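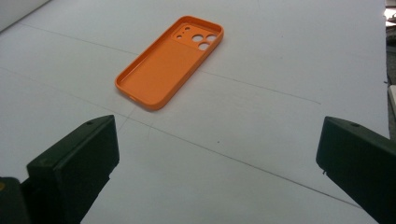
Page last changed: October 24, 2019

Cleaning a soft phone case

A phone case gets handled all day and hardly ever gets washed. Dirt works its way in through the openings and collects between the case and the phone, where it can scratch the back. Taking the case off and washing it is a small job, and most of the time goes to waiting for it to dry.

These directions are for one-piece soft cases, silicone or similar. Leather, wood and cloth cases need other care, and a battery case should never go in water.

What you need

A bowl of warm water
Dish soap
An old soft toothbrush
A cotton swab or a wooden toothpick
A lint-free cloth

Taking the case off

Start at a corner. Push the phone out with your thumb from behind while you peel the lip back with your fingers. Once one corner is free, do the one next to it, and the rest will follow. Don't pull on the thin strips beside the charging port, where many cases tear first.

Put the empty case open side up on something white. A sheet of plain paper will do. Grit shows up well against it, and you can see through the camera holes to check whether the edges are clean. The orange case has five of them, three large and two very small, and the small ones are the ones that clog.

Washing

Add a few drops of soap to the water and let the case sit for 4 minutes. Brush the inside floor first, then run the brush all the way along the inside of the raised lip. Lint packs into that corner and a cloth won't reach it. Go over the raised part by the camera separately, along each of its sides.

For the small holes, use the swab or the toothpick and push from the inside out. Go gently, as a nick in the edge of a hole can turn into a split.

Rinse under the tap until the case no longer feels slick.

Drying

Shake it, wipe it, and stand it on its edge for at least 2 hours. Keep it off the radiator and out of direct sun. Wipe the back of the phone and the camera glass with the dry cloth before you put the case back on.

Stains

Blue dye from jeans is the usual trouble on light and bright colors. A paste of baking soda and water, rubbed in with a finger and rinsed off, takes out fresh marks. Old ones may only fade. Skip bleach and nail polish remover, which can dull the color or leave the surface sticky.

Fereshteh Mohammadi wrote in March to say that a white pencil eraser took ballpoint ink off a yellow case. Try it on the inside first.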